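Workshop notebook, Sunday, July
Glue line trials, Cullinane panels, continued

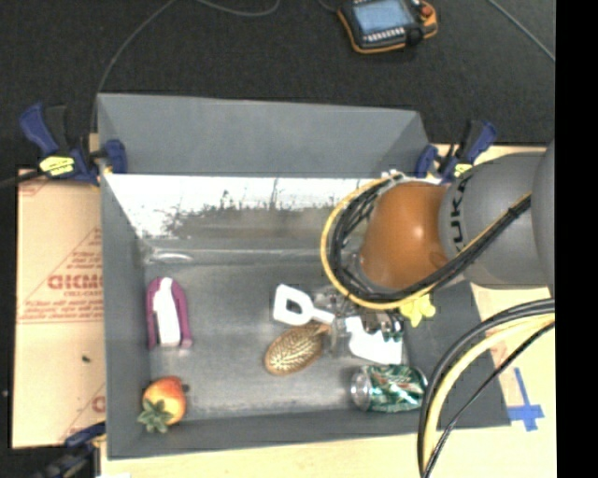 Picked up where I left off with the edge-glued test panels. The first batch came apart at the joint when I clamped one end and leaned on the other, and the break was clean glue on one face and bare wood on the other. That points to a starved or skinned-over joint and I want to rule out open time before blaming the adhesive.

Stock is the same maple as before, from the Janden delivery. Moisture meter agreed across the boards so I did not bother sorting them. Jointed all edges this morning and glued before lunch. Last time the boards stood overnight between jointing and gluing, which I should have written down then and didn't.

Made up 6 panels. Three with Stirus, three with Postex. Within each set, one closed right away, one left open 5 minutes, one left open until the bead had a visible skin. Same clamps, same cauls, waxed paper under everything. The Postex runs more than the Stirus and I lost a fair amount down the edge of the board on the first one. Used the narrow roller after that and it behaved.

Clamp pressure is still a guess. The bar clamps are not calibrated and I'm going by feel on the handle. I tried to get even squeeze-out along the full length and mostly did. The third Stirus panel has a dry stretch near one end where the board had a slight hollow. Marked it with pencil on the underside. Do not cut a test strip from that end.

2:40 p.m. Clamps off the first two. Scraped while the squeeze-out was still rubbery, much easier than chiseling it the next day. Both flat. The second one has a small step at the joint, less than a fingernail catches. Will plane out.

Sanding notes, since I keep changing my mind on this: 800 on the offcut made no difference to how the oil took. Stopping well short of that from now on. The finish looked a bit blotchy either way and I think that is the board, plain sawn with some curl in it.

Broke one strip from each of the first two panels late in the afternoon, too early to mean much, but I wanted to see. Stirus closed right away: failure mostly in the wood, with splinters across the joint. Postex closed right away: mixed, half wood and half glue. Load gauge topped out at 2,285 on the Stirus strip before it let go. I did not zero the gauge before the Postex strip so that reading is crossed out. Repeat it.

The skinned-over panels are the ones I care about and they stay in clamps overnight. If they fail like the first batch did, then the first batch was just me being slow with the roller and the answer is to glue up fewer boards at a time. If they hold, I go back to the jointer. The knives have a nick that leaves a raised line on every edge, and that line lands right on the joint. I shifted one knife sideways a hair before today's cuts and the line is fainter but still there.

Things to do before the next round:
- zero the gauge, and write down that it was zeroed
- swap the jointer knives, spare set is in the flat drawer under the drill press
- order waxed paper
- cut strips to the same width this time, using the stop block
- label panels on the end grain, pencil on the face gets planed off

If anyone needs the long clamps, leave the four skinned-over and half-open panels alone until the next working day and use the pipe clamps on the wall. One of the pipe clamps slips. It has blue tape on it.

Left the dust collector bag half full. Jointer fence is still set square, checked it on the way out.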